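July 2019

Started on the entrance end of the room at last. The list for it has been on the back of the Kandov invoice since December and none of the items had been crossed off. Tonight I crossed off three.

First item, the floor. The carpet is pale grey with a darker fleck, and it hides dust very well until you move something that has been standing on it. I ran the vacuum along the direction of the stripe and then across it. Across is slower and lifts more. The brush head on the Nam is worn down on one side, so it has to be tilted slightly to keep contact, and after a while this is felt in the wrist. I have written down the part number and will order a replacement with the next lot of bags.

Castor dents by the wall did not come out with vacuuming. I tried a damp cloth and a warm iron on one of them, low setting, cloth kept moving. It rose to nearly level. I did two more and left the rest, as the iron was dripping and I did not want a ring.

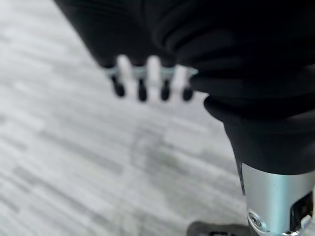

By then the light was going and I wanted the rack back in its place before stopping. It is the Anell, wood shelves on a black metal frame. I had bought it on the strength of the measurements alone. Shelf depth is adequate for slippers and for most shoes. Boots overhang and will have to live elsewhere. The frame had developed a rock, back left to front right. I tipped it, found one foot wound out further than the others, and brought it in by two full turns. A further half turn was too much. It now stands without movement when pressed at any corner, on carpet at least. On a hard floor I would expect to do it again.

I also went over the fixings with the hex key. Most were tight. One on the crossbar took a quarter turn. I did not force any of them, having stripped a thread on the old Stenduvora unit by doing exactly that, and the replacement bolt was 7 weeks coming.

The shelves were wiped with a cloth wrung almost dry and then a dry one, following the grain. The small holes along the front of the upper board collect fluff. A cocktail stick clears them. It took 14 minutes, which seems long for a board that size, but it will not need doing again for a while.

Then the slippers. The rule so far has been whatever goes on first goes on first, and the result is that one is always hunting for the other half of a pair. I have settled on colour by shelf. White on the upper, pink on the lower, toes to the back, so the open heels face out and can be hooked with two fingers. Pairs to touch each other, with a gap left before the next. The gap matters more than I had thought, because the thick soles catch on their neighbours when one is pulled out quickly. 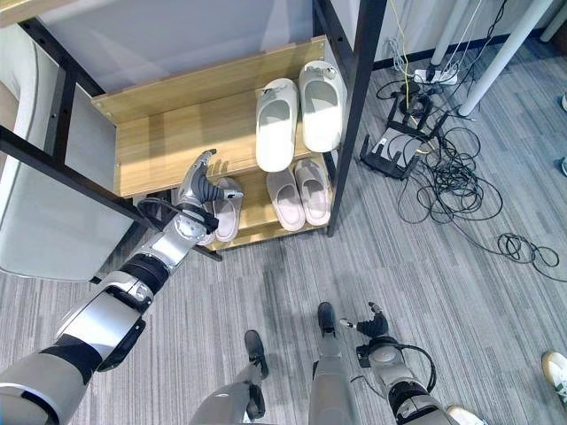 The rack, white pair above, pink below.

The light grey chair stays beside it for the time being. It is useful for sitting down to change shoes and it is in the way of everything else. I measured for moving it along the wall and there is 455 mm to spare, enough for the chair only if it faces sideways. I do not care for that. The alternative is to shift the rack by 12 cm and lose the good light on the upper shelf. Left both where they were and made a note.

Not done: the skirting behind the rack, the remaining dents, and the bag of odd laces, which I opened and closed again. Also need felt pads for the chair legs, the thin sort, and a second hex key, as the present one is rounding at the short end.

Vacuum bag changed, iron emptied and standing on end to cool. Back is stiff from kneeling. Skirting tomorrow if it is dry enough to have the windows open.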